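5. Refill upset in loss-in-weight feeders

Figure 8. Black modular rack, curved inserts seated between the notched uprights.
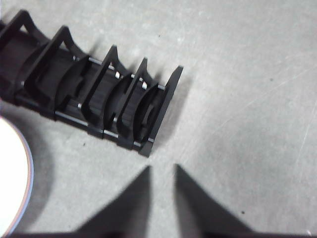
Why does a feeder that holds its rate all morning go wrong right after a refill? During the refill the scale can't tell material coming in from material going out, so the controller runs blind on its last good screw speed while the fresh load packs down on the screw and changes how much each turn delivers.

Rest of this section covers that in detail. Setup first, then what we saw, then the part we can't explain.

Setup. All work done on the blending line at the Ronholm plant in Nurnerora, on the minor-ingredient side only. Twin screw feeder, hopper on three load points, refill from a holding bin above through a butterfly valve. The feeder is a Gaete unit, older control card, no firmware changes during the trial. Flexible sleeve between valve and hopper lid, vent sock next to it. Screws were concave profile, same pair throughout. Drive speed and hopper weight were logged in Skullar, with a separate catch scale under the outlet as the check. The catch scale is the number we trust. The feeder's own display rate is filtered and looks smooth no matter what is happening, and we stopped writing it down after the first few runs.

Five materials: fine salt, a starch, ground limestone, a milk powder, and plastic pellet as the easy case. All from opened production stock. Not dried or conditioned in any way. We did keep the starch and the milk powder lidded between runs, and moisture was checked at the start of each shift with the plant's own balance. No run was thrown out on moisture.

There were 44 runs in total. A run means one steady stretch, one refill, one recovery. Runs where the valve stuck or the sleeve was found touching the frame are not in that count. Sleeve contact was a real nuisance early on - a stiff sleeve carries part of the hopper weight and the scale reads light, then jumps when the sleeve shifts. Switched to a softer one and left more slack. Problem went away for everything but the limestone, where dust built up in the folds and had to be knocked out by hand between runs.

Refill level. Plant practice was to let the hopper run nearly empty and then fill it to the top in one shot. Operators like this, fewer refills. It is also about the worst thing you can do to the feed rate. With the hopper almost empty the bulk density at the screw is low, and the screw has sped up to make rate. Then a full load drops from height. Density goes up sharply, screw is still turning at the faster speed, and the outlet overfeeds until the scale comes back into control. On the starch the overfeed was plain on the catch scale every time. On pellet, nothing you could pick out from normal scatter.

So we tried the obvious thing, smaller and more frequent refills. Refill starts with the hopper still well filled, and stops short of the top. At that setting the line went to 16 refills a shift on starch. More valve cycles, more wear, we know. But the overfeed shrank to where the blend lab stopped flagging it. Salt and limestone behaved the same way, less strongly. Milk powder did not, see further down.

Speed correction during refill. The control card has an option to slow the screw while the scale is blind. It uses a table built from earlier refills: at this hopper weight, the screw normally needs this speed. As the hopper fills the card steps down the table. Idea is sound. In practice the table is only as good as the refills it learned from, and ours had been learned on salt, years back, and never touched since. Running starch on a salt table gave a correction in the right direction and the wrong size. Underfeed in place of overfeed. Arguably worse for this product, as the starch is what holds the blend together.

We cleared the table and let it relearn for each material. Learning took 8 refills before the corrections quit moving. After that the starch held well. One warning - if the refill rate from the bin above changes, the table is off again. Bin level matters here. A full holding bin pushes material through the valve faster than a low one, and the card has no idea. We kept the bin in a middle band by eye, which is not a method we would recomend but it was what we had.

Air. This took longer to find than it should have. When a load drops into a closed hopper it displaces air, and the air has to leave somewhere. If the vent sock is blinded with fines the pressure in the hopper rises, and two things follow. First the scale sees a false weight, from pressure acting up on the lid and sleeve. Second, air goes out the easy way, through the screws, and carries powder with it. Flushing, in other words. On limestone we caught a visible puff at the outlet on several refills, with no matching change in screw speed at all. Clean sock, no puff. Dirty sock, puff came back within the shift. A sock swap at shift start is now on the plant's checklist. Cheap fix.

The false weight is harder to see, as it is mixed with the real weight. We got at it by closing the outlet, stopping the screws and refilling into a still feeder. Catch scale reads nothing, hopper weight should climb and then sit flat. With a clean sock it did. With a blinded sock it climbed, then crept for a while before going flat. That creep is what the controller sees as it comes out of refill mode, and it reads it as a change in rate, and corrects for a change that never happened. Explains the small second bump we kept finding after the main overfeed. We had put that bump down to tuning and wasted a good part of January on gains.

Delay before returning to weight control. Factory setting is short. Makes sense for pellet, where the load is at rest as soon as the valve shuts. For fine powders it is too short. The load is still losing air and still settling. Lengthened the delay for starch and limestone and the second bump went down, although a longer delay also means longer on blind speed, so there is a limit. We settled it by trial. No formula offered. A plant with a different hopper shape will get a different answer, and we would be wary of anyone copying a delay time from one feeder to another.

Milk powder. None of the above worked properly. Smaller refills helped a bit on some runs and made it worse on others. The material hangs up on the hopper wall, then lets go, and a refill sometimes knocks it loose and sometimes does not. When it does let go during a refill the density change at the screw has little to do with how much was added, and the learned table is useless. Agitator speed was raised on a few runs. Less hang-up, but the powder started to smear on the screws, and cleaning time went up. Our view is that this is a hopper wall problem before it is a control problem, and no refill setting is going to sort it out. Did not have a second hopper to test that on.

What blend quality looked like. The blend lab pulls from the mixer outlet, downstream of the feeder, so every upset is smoothed a good deal before it gets there. That cuts both ways. A short overfeed that looks terrible on the catch scale can vanish in the mixer. A small underfeed that lasts will show. For this reason we weight the length of an upset more heavily than its peak, and Table 5 is sorted on length. Readers feeding straight into a bag or a drum with no mixer in between should sort it the other way, the peak is what ends up in the package.

Limits. One feeder, one pair of screws, one line. Runs were fitted around production, so order was not random; starch was run mostly on early shifts and limestone mostly late. Plant temperature differs between the two. We saw no sign it mattered but could not rule it out. Holding bin level was by eye, as said. Vibration from the neighboring sifter was present in all runs, and the scale filter was set to deal with it, so the filter adds some lag of it's own to every recovery reported here. The lag is the same for all materials and does not change the ranking.

Screw wear was not measured. Probably should have been. The limestone is abrasive and those runs came last, so at most it affects the limestone numbers, and the still-feeder tests not at all. Holding bin level control is taken up in the next section, together with the valve timing.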